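Stostden — comparação de garras e controladores na tarefa da torneira monocomando

Versão 8 do pacote. Se você está procurando a versão 7, ela foi retirada do ar a pedido de quem a fez.

O que tem aqui

O Stostden reúne episódios simulados de uma única tarefa: girar a alavanca de uma torneira monocomando até o ângulo pedido e soltá-la sem que ela volte. Parece pouco. Também parecia pouco para nós em dezembro, quando o Taras Tymoshchuk estimou duas semanas de trabalho e reservou as duas semanas na agenda de todo mundo.

São 800 episódios, divididos igualmente entre duas garras e dois controladores. Cada episódio traz as posições das juntas, os comandos enviados, o ângulo da alavanca, as forças de contato e as imagens de uma câmera fixa. Não há áudio. Já pediram áudio.

As garras

Bimix: garra paralela de dois dedos, pontas retas, modelada por nós a partir das medidas da peça que temos na bancada. É a mais previsível das duas. Quando erra, erra sempre do mesmo jeito, o que facilita muito a redação dos relatórios.

Tapia: garra de três dedos com pontas arredondadas. Abraça bem objetos grossos e trata alavancas finas como um assunto delicado. A Lilibeth Magbanua ajustou o atrito das pontas à mão e pede que ninguém mexa nesse valor sem falar com ela. O valor está em config/garras, com um comentário em maiúsculas.

Os controladores

O primeiro é um controle de impedância comum, com ganhos fixos. O segundo, apelidado de Skirnley, varia a rigidez conforme a força medida no contato. O apelido é do Pascual Echeverría, que nunca explicou a origem e responde a perguntas sobre isso com outra pergunta.

Os dois rodam na mesma frequência e recebem a mesma trajetória de referência. Quem quiser comparar com um controlador próprio precisa respeitar essas duas condições, ou os números da tabela de resultados não servem para nada.

O objeto e a cena

A torneira é uma só em todo o pacote: cromado acetinado, alavanca no alto, apontando para o lado, bica curta e arredondada. Fica de pé num plano cinza sem textura, com fundo preto. A cena sem bancada nem azulejo foi escolha da Soledad Henríquez, depois que a versão com cozinha completa passou a consumir mais tempo de renderização que de controle.

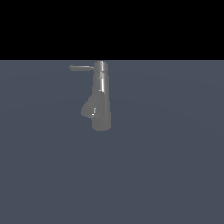
Dá para usar as imagens para treinar um detector de alavancas que funcione numa cozinha de verdade?

Sozinhas, não bastam: o pacote tem um único modelo de torneira e um único fundo, e um detector treinado só com ele vai aprender principalmente a reconhecer cinza. Misture com fotos reais ou use as imagens apenas para conferir os registros de contato.

Como um episódio é avaliado

Conta como sucesso a alavanca que termina dentro de 2 graus do alvo e permanece ali depois que a garra se afasta. Conta como falha todo o resto, incluindo a categoria "quase", que existiu até a versão 5 e gerou mais discussão do que dados.

Resultados de referência

Taxa de sucesso, em porcentagem:

Bimix com impedância fixa: 71
Bimix com Skirnley: 84
Tapia com impedância fixa: 60
Tapia com Skirnley: 78

A garra mais simples ganhou nos dois casos. O Gervasio Escobar, que defendeu a compra da Tapia, pede que se registre que a tarefa favorece dedos retos. Está registrado.

Boa parte das falhas da Tapia ocorre na aproximação: um dos dedos encosta no corpo da torneira antes de os outros chegarem à alavanca. Com rigidez variável o toque é absorvido e o episódio segue; com ganhos fixos, a garra insiste.

Problemas conhecidos

O ângulo da alavanca vem em radianos nos registros e em graus na tabela. Sabemos.

Em alguns episódios da Bimix a força de contato aparece negativa por um ou dois passos, logo depois do fechamento. É ruído do solucionador, não uma descoberta.

Os reflexos no cromado mudam um pouco entre versões do renderizador. Se as suas imagens regeneradas não baterem pixel a pixel com as nossas, confira a versão antes de abrir um chamado — o Taras lê todos, e lê devagar.

O pacote não modela água, pressão nem desgaste do mecanismo. A torneira não está ligada a nada.

Instalação

Baixe o arquivo, descompacte e rode o script preparar a partir da pasta raiz. Ele confere as somas de verificação e monta o índice. Leva roughly oito minutos numa máquina comum, e a barra de progresso fica parada em 60% durante a maior parte deles. Não cancele.

Para reproduzir a tabela, rode avaliar com o nome da garra e o do controlador, nessa ordem. Na ordem inversa ele também roda, e os resultados saem errados sem nenhum aviso. A correção está prevista para a versão 9.

Licença e contato

Uso livre para pesquisa e ensino, com citação do pacote e do número da versão. Dúvidas sobre garras vão para a Lilibeth, sobre controladores para o Pascual. Reclamações sobre a unidade dos ângulos podem ser enviadas para qualquer um dos dois, que as encaminham ao Gervasio.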